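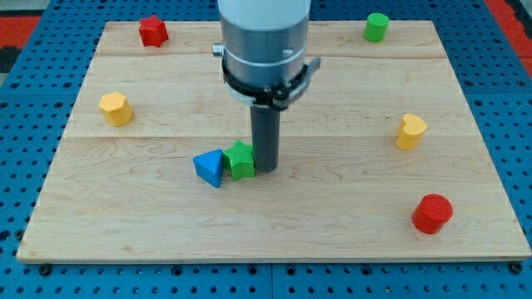 News > Town Hall > Stunbridge

Stunbridge library drops late fines, discovers it still has to ask for the books back

By Samina Sandhu
8/23/21

The Stunbridge Public Library stopped charging late fines this morning, ending a system that had run without much change since the desk clerk kept the money in a cigar box. The library board approved the move on a 4-2 vote in the spring and then spent the summer arguing about how to word the sign.

The sign, now taped inside the front door, reads: "No more late fines. Please still bring things back." An earlier version left off the second sentence. It was up for one afternoon.

Under the new rules, a book that is late is simply late. Borrowers get a reminder at one week and another at two. After six weeks the library decides the item is lost and sends a bill for the cost of replacing it, and the bill goes away if the item comes home in decent shape. "Decent" is not defined. Library director Araba Owusu told the board she would know it when she saw it, and that she has taken back a cookbook with most of a lasagna in it.

Owusu has wanted the change for years. The fines were ten cents a day for adults and a nickel for children, and last year they brought in $564. Mailing the notices cost more than that.

"We were paying for stamps so we could annoy people," she said.

Ebenezer Adjei, one of the two votes against, still thinks the dime did some good. He told the board in the spring that a small penalty reminds people that a book belongs to everybody, and he repeated it at the desk this morning, where he had come to return a history of canals. It was on time. He asked the clerk to note that.

Asked whether he had ever paid a fine himself, Adjei said he had paid one in 1988 and that it had been a valuable experience.

Old fines are gone too, wiped from the records over the weekend. That turned out to be the tricky part. The library's catalog software, Tekleab, was set up to forgive a debt one borrower at a time, and each one called for a reason picked from a short list. The choices were "error," "hardship," "deceased" and "other." Abdul-Rahman Antwi, who runs the circulation desk, got through the first stack on Friday using "other" and finished the rest with a fix the company sent over on Saturday night. A handful of people in town were briefly listed as deceased. Antwi said they have been restored.

Anyone who was blocked from borrowing over an unpaid balance can now use the same card again. Cards that have expired need to be renewed at the desk with proof of address. A utility bill will do, and so will a piece of mail from the library itself, which a good number of these borrowers should have.

There are exceptions, as there always are. Museum passes still cost five dollars a day when late, because there are just two of them and the waiting list in school vacation gets ugly. Books borrowed from other towns follow the other town's rules. Pruvarau, down the road, still charges a quarter a day and has shown no sign of softening.

The cake pans, which may be checked out for a week, were the subject of their own discussion in the spring and are covered by the new policy. The bunt pan shaped like a castle has been out since before Easter. Owusu would like it back and says there will be no questions.

By lunchtime the return slot had produced three tote bags of books, a set of whale song cassettes the library no longer owns a player for, and a paperback western stamped with a due date from the Carter years. A note inside said "Sorry - Dad." Staff are not sure whether Dad was the one apologizing. The western will not be going back on the shelf, mostly on account of the smell.

The board will look at the numbers in November and decide whether the policy stays. Adjei has asked for a count of overdue items before and after. Owusu has agreed, and has asked in turn that the board find the money for a second return slot, the present one having been designed by somebody who had never met an atlas.

The library is open until 8 tonight and closes at 5 on Fridays.

COMMENTS

canalstreetmom
So I paid off $11.40 in July like a sucker. Do I get that back?

Amerley Quansah
@canalstreetmom I asked at the desk and no, they aren't refunding. They were very nice about it. I had paid $3 and they gave me a bookmark.

porchlight
It's BUNDT pan. With a D. Otherwise good article.

R. from the hill
Ten cents a day never stopped anybody. What stopped me was the look you got from the lady at the old branch. Bring her back.

canalstreetmom
I would take a bookmark

oldtimer_46
Does this cover the DVDs or just books? Article doesn't say.

Amerley Quansah
@oldtimer_46 DVDs too, it's on the sheet by the copier.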